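Bin picking

Bin picking is the task in which a robot takes single parts from a container where they lie in no fixed order. It is a common test of whether machines can take over feeding and sorting chores on the shop floor, and many of its problems also appear in household work such as clearing a sink or emptying a toy box.

Task

A bin picking cell must find a part, choose a grasp and withdraw the part without striking the walls. Parts that touch or overlap are harder to separate, and bare metal floors produce reflections that can disturb depth readings. Parts close to a wall leave little room for the fingers.

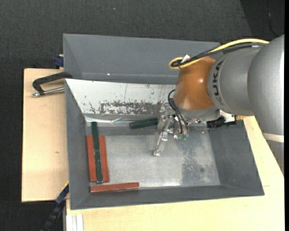 A KUKA arm with a metallic gripper over a two-compartment bin holding green and reddish-brown bars.

Performance

In a trial at the Thoroddsen plant, reported on August 20, 2021, Parisa Kazemi and Amirhossein Nazari logged 3898 pick attempts with the Skirnis planning software. Isolated bars were rarely missed. Most failures involved bars lying flat against a wall, and an operator had to step in 56 times.

Status

Cells that handle one known rigid part are in regular use. Mixed, soft or transparent items remain difficult — a change of part often means new fingers and new settings. Household versions are still confined to research, where cycle times are long and the range of objects is narrow.

See also: Depalletizing; Grasp planning; Machine tending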